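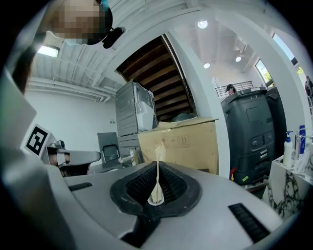
Gallery > Showrooms > Coltholm

Coltholm showroom: the ground floor

Page updated 7/7/25

The Coltholm showroom is on the ground floor of the old Lornmont building, with the stairs at the back going up to the offices. We took the space on in January and have been filling it bit by bit. It is not finished. Some of the units are in their final places, some are not, and a few things are still wrapped or boxed. This gallery is for customers who asked to see how the room looks before making the trip.

The ceiling
White corrugated sheet with the ductwork left on show, also white. We had a price for a suspended ceiling and decided against it, as it would have lost us too much height. The lighting is flat fluorescent panels. They give a plain, even light, and colours look much the same under them at any time of day.

The staircase
Wooden, with dark brown treads. You see it from underneath when you stand in the main room, through the opening in the white wall. It was there when we came and we have left it as it was, apart from a clean. Please don't use it unless one of us is with you.

Back of the room
The tall silver-grey metal cabinet still has its plastic wrap on the side. It sits on top of a lower dark grey one for now. The big cardboard box next to it is waiting its turn. Storage is the thing we are shortest of, and the back of the room does that job until the Drisholm unit is ready.

The floor
Grey marble-patterned tile in large squares, with broad light and dark veining. The grout was matched to the tile, so the joints are faint. We get asked about this floor more than anything else in the room. It is the Mandagi pattern, order code 3412, and we keep a sample tile at the desk that you can borrow for 30 days against a deposit. 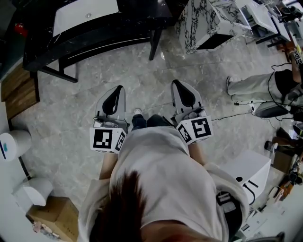

Vanity units
The black marble-effect vanity stands on thin black metal legs, with a white rectangular basin set into the top. The legs make it easy to mop under — worth thinking about if your bathroom floor is a dark one that shows dust. The brown wooden slats on the wall behind run horizontally. They are sold separately, by the panel.

The white piece with bold black veining is for people who want the opposite look. Have a look at the two together if you can, as the pattern is much stronger at full size than on a small sample.

White and black
The white cabinets with black frames are grouped together at the moment and will be spread out along the wall later. Cables and small items still need tidying away from that side, so mind your feet.

Visiting
Parking is behind the building, 400 metres from the main road, on the left. Delivery on floor units is 30 working days from order. Basins are usually quicker. More pictures will be added once the Drisholm unit is open and the boxes have gone over.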